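Simulation & Navigation board > Methods and results
Thread: Floor glare and the "phantom obstacle" problem – what we found after 885 episodes

Posted by elsie_sutcliffe
12th February

Hello all. Some of you kindly asked me to write this up properly after I mentioned it in the Rimamau thread, so I've made a pot of tea and I'm going to try. It's long, sorry in advance.

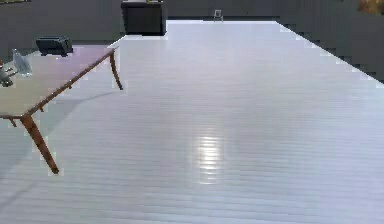 We've been training a camera-only navigation policy in rendered rooms. No depth sensor, no laser, just color frames going in and a short velocity command coming out. The task is about as plain as it gets: you give it a goal point somewhere in the room and it has to get there without bumping into the furniture. We use Dreneo to build and light the rooms, and the policy itself is a smallish network that our group calls Trinura (please don't ask where the name came from, there was a vote and I lost it).

The trouble started when we moved from matte floors to glossy ones. On matte floors the policy was lovely. On glossy planks it began taking these big, polite detours through the middle of an open room, as if it were walking around a sleeping dog. When we looked at where the detours bent, they lined up with the bright streak that the overhead light leaves on the boards. The policy had decided that a tall pale streak on the floor was a thing standing on the floor. And you know, I can see why! A chair leg is also a thin vertical thing with a different brightness from its surroundings. It had learned something sensible from the matte rooms and was applying it in good faith.

So here is what we did. Every time we render a frame for training, we render it again from exactly the same camera position with the light moved or the floor gloss changed. Same room, same table, same legs, same everything, but the streak goes somewhere else or disappears. Then we add a term to the loss that asks the policy to give the same command for both. We call these twins. The glare slides around between twins and the furniture doesn't, so the network gets a steady nudge toward trusting the furniture.

We trained in 18 rooms and held back 8 for testing, with different wall colors and floor patterns. The test was 885 episodes per policy, same starts and same goals for each one. The ordinary policy took a glare detour in a good many of the glossy episodes and the twin-trained one in hardly any. I'd rather not put percentages on a forum until my co-authors have checked the detour definition (we argued for ages over what counts as a detour). Collisions with actual furniture stayed level, within the noise between seeds. That was the part I was nervous about, because you could easily teach a network to ignore glare by teaching it to ignore thin bright things altogether, and then it would plow straight into a table leg.

Happy to answer questions. Be gentle, it's my first write-up here.

Elsie

Reply by plank_and_pixel

Elsie, this is great, thank you for taking the time! I had the very same thing two winters ago with a cleaning robot policy and I never worked out what was going on, I just turned the gloss down to zero and went home feeling a bit ashamed of myself.

Two questions. Did you move the camera at all between twins, or is it strictly the light? And did you try just randomizing the lighting a whole lot more without the pairing? That's what everybody at my place would say to do first, and I'd love to have something to point them to.

Reply by elsie_sutcliffe

Strictly the light and the gloss. If the camera moves even a little then the right command can change too, and then you're asking the network to agree with itself about two different situations.

And yes, we tried plain randomizing. Same renders, same total number of frames, just shuffled so that it never saw the two halves of a pair together with the agreement term. It helped, I want to be fair to it. It landed between the two, closer to the ordinary policy than I expected. It also varied more from seed to seed. We ran 10 seeds of each and a couple of the randomized ones did nearly as well as the twins, while others were as jumpy as the original.

Reply by marrowfat

I'm going to be the grump, I'm afraid. I like the write-up and I don't doubt the result, but I think you may have fixed a renderer and not a robot.

In a raster render the highlight on a plank floor is a very tidy thing. On that room of yours it's a vertical streak chopped into little horizontal bands by the seams between the boards. Real varnish doesn't do that so neatly. You get smears, scuffs, window light coming in sideways, the reflection of the furniture itself. My worry is that your network has learned "ignore banded streaks of this particular kind" and it'll go right back to walking around the sleeping dog the first time it meets a real hallway.

Also, look at the right-hand wall where it meets the floor. It's a staircase of pixels. If you're feeding it edges like that, who knows what else it has picked up on.

Reply by elsie_sutcliffe

Not grumpy at all, those are both fair and I've lost some sleep over the first one.

On the jagged edge: yes, we render small and with cheap edge smoothing, for speed. We did wonder whether the policy was using the stair-steps as a cue for where walls are. We rendered one of the test rooms at a higher quality setting, shrank the frames down again, and it behaved much the same. That's one room, though, so please don't quote me as having settled it.

On the highlights: I agree that ours are tidy. The twins vary the height, size and position of the light and how rough the floor finish is, so some of the streaks come out broad and milky and some are very sharp. But all of it comes from one renderer with one idea of what a shiny floor is. Until we've put it on a real base I'd only claim that it works in Dreneo rooms it hasn't seen.

Reply by tobogganer

Can I disagree with marrowfat a little bit? I think people expect too much from these papers. If the method is "render pairs, ask for agreement", then the method doesn't care whether the streak is banded. You could swap in a better renderer tomorrow and the recipe stays the same. What Elsie has shown is that pairing beats shuffling with the same frames, and that's useful to know even if the exact trained network is never let out of the house.

What I'd want to see is reflections of furniture. A glossy floor will give you an upside-down black cabinet if you stand in the right place, and that's a much nastier phantom than a streak. It has the right shape and color, and it moves more or less the way an object would.

Reply by marrowfat

I'll grant you that the recipe carries over. But then call it a recipe! The title says "what we found" and I bet half the people who read it will go and download the weights.

Agree completely about reflected furniture. That one has bitten me on actual linoleum.

Reply by elsie_sutcliffe

There are no weights to download yet, so we're safe for now, ha.

Reflections of furniture are next on the list. Our current rooms don't produce proper mirror reflections, only the highlight from the lamp, so I can't say anything about them from this data. The pairing ought to carry across (render with the reflection, render without it) but I've been wrong about "ought to" before.

Reply by quietgearbox

Long-time reader, I work on the evaluation side. Could I ask about the commands you compare? If you're only asking for agreement on the final velocity, the network could still be seeing a phantom inside and just cancelling it out at the end. We had something like that with the Cosgrove test rooms. Agreement on the output looked wonderful, and then we changed the top speed and all of the odd behavior came back at once, because the cancelling had been tuned to the old speed.

We ended up putting the agreement term on a middle layer as well. It was slower to train and fussier about the weighting, but it held up better afterward.

Reply by elsie_sutcliffe

Oh, that is a really good point and I wish I'd asked here before we burned all that computer time! Ours is on the output only. I had a middle-layer version going at the very start but with the weight too high it flattened everything, and the policy would just creep forward at one speed no matter what was ahead of it. I dropped it and never went back.

The speed test is easy to run with what we have. I'll set it going on the eight held-back rooms and post whatever comes out, good or bad.

Reply by plank_and_pixel

While you're in there, would you consider splitting the results by how far away the streak is? My hunch is that glare in the distance, up where the boards crowd together, hardly bothers it, and the mid-room stuff does all the damage. In mine it was always the middle of the floor.

Reply by elsie_sutcliffe

I can do that, we log the light position for every frame so it's only a matter of sorting. Your hunch matches what I remember from watching the playbacks, for whatever that's worth. The worst detours started when the streak was a few steps ahead and right between the robot and the goal. Off to one side it mostly didn't care.

Reply by marrowfat

If you split by distance, please split by gloss too. And post the bad seeds along with the good ones. I learn a lot more from other people's bad seeds.

Reply by elsie_sutcliffe

Will do, all ten of them. I'll put the speed results in this thread and start a new one for the middle-layer runs, those will take a good while longer. quietgearbox, could you send me the range of weights you ended up using? Even a rough idea would save me from flattening everything a second time.

Reply by quietgearbox

Sent you a message with our settings. Start low, lower than feels right, and only switch it on once the policy can already reach its goals on matte floors.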